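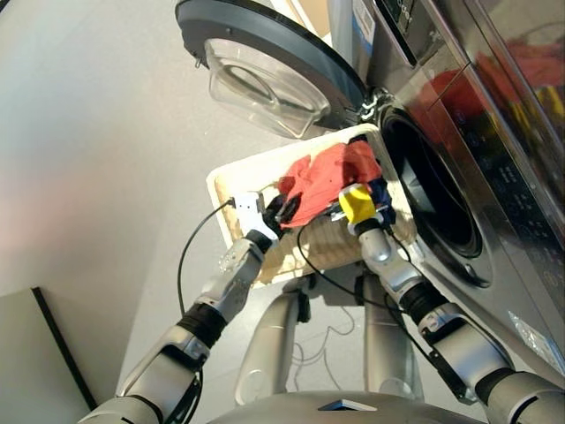 Photo: Hongjun Zou

Re: [ellwood-tennis] Club ladder and the November doubles

Hello all,

Catching up on two weeks of list mail, so sorry if I repeat what someone else has said. Shigeru wrote:

> I make it 22 of us on the ladder now, and four haven't
> played a match since the clocks went back. Can we drop
> anyone who goes 30 days without a game? It's no fun
> challenging a person who never answers. I'd also like
> to know if we are still going to Woklow for the doubles
> or if that's fallen through again.
> Shigeru Imai

Woklow first, as that's the easy bit. Yes, we're going! They've given us both indoor courts from half past nine until one, and they'll do tea and toast in the bar afterwards (bring cash, their card machine was on the blink last time). I've got five pairs down so far and would love a sixth, then we can play two groups of three and everybody gets a decent morning out of it. If you haven't got a partner, tell me anyway and I'll match you up with somebody. I'm on my own too at the moment, my usual partner has done her calf in.

Now the ladder. I'm with Shigeru on the challenges, but 30 days feels a bit harsh to me at this time of year. I had a cold that went on for nearly three weeks last winter and then it rained, and I'd have been off the bottom without hitting a ball. How about you slide down 2 places for every month you don't play, and you only come off altogether if you ignore three challenges in a row? The juniors have done it that way for ages and it seems to keep them at it.

While I'm moaning, can we please settle the tie-break thing? Hongjun and I got to one set all and then stood at the net for ages arguing over whether it was first to seven or first to ten. We played to ten in the end, I lost 10-8, and I still say it should have been seven (I was 7-5 up, so I would say that). I don't mind which one we pick so long as it's written on the sheet.

Balls: we've got 231 in the store by my count, but a good half are only fit for the dog. I'll get new tins in for Woklow. Please leave those alone until then and use the ones in the blue tub.

Could you let me have names for the doubles by the time the draw goes up? Reply to me and not the whole list if it's just a yes or no.

Cheers,
Nula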